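Project Report: Gripper Opening Fault in the Stiltilero Simulation

Introduction

My project for the robotics lab course was to run a pick-and-place controller in simulation and record how often it finished the job. The controller is called Hemeo. The simulated arm and its gripper come from the Stiltilero package, and I viewed everything through the camera mounted at the wrist. Most of this report is about a fault that stopped the work for 11 days and changed what I was able to hand in.

What went wrong

On a Monday I started a batch of 30 runs and left it going. When I came back, the log listed every run as a successful grasp. The test objects had not moved from their starting positions in any of them. Hemeo had sent the close command, received a reply saying the fingers were closed, and gone on to the lift.

I played the runs back from the wrist view to find out what the fingers were doing during the lift.

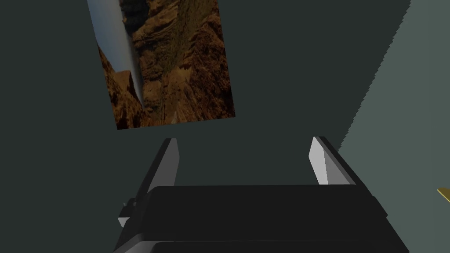
The reply came from a status flag in the bridge program, which passes commands from Hemeo to the simulator. I had written the bridge myself, using the Pramanik message library. The flag was set to "closed" as soon as the close command went out. It did not wait for a finger position to come back. If the command was lost on the way, the flag still said closed.

Finding the cause

The commands were being lost at step 765 of each run. At that step Hemeo switches from its approach stage to its grasp stage, and it sends 2 messages in the same time step: one to hold the arm still and one to close the fingers. My bridge had room for one message per step. The second message overwrote the first, and the order was fixed, so the hold message always came second and the close message was always the one dropped.

I first blamed the friction settings and spent several days changing them. This was wasted time. I should have printed the finger positions on the first day. They were available from the simulator, and I was not logging them.

The fix

I made three changes to the bridge. It now keeps a queue, so messages sent in the same step are all delivered. The status flag is set from the measured finger gap. If the gap has not changed within a set time after a close command, the bridge stops the arm and writes an error to the log.

To test the last change I put the old fault back in on purpose and ran the batch again. The arm stopped before the lift every time.

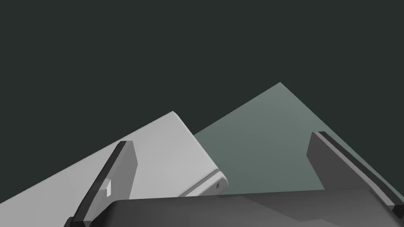
Why does this matter if nothing real could be damaged?

The same bridge was going to be used with the Gemex arm in the teaching lab, where a lift with a wrong status could drop a part or drive the arm into the bench.

Results and limits

With the fault removed, the batch ran to the end with no lost messages. I did not have time to tune the grasp itself, so I am not reporting a success rate for Hemeo. The runs from before the fix are kept in a separate folder and are not used in any table.

The stop check has one weak point. It looks for a change in the gap and cannot tell whether the fingers have closed on an object or on nothing. A force reading would be needed for that, and my setup did not record one. Anyone who takes over the bridge should add it before moving to the real arm.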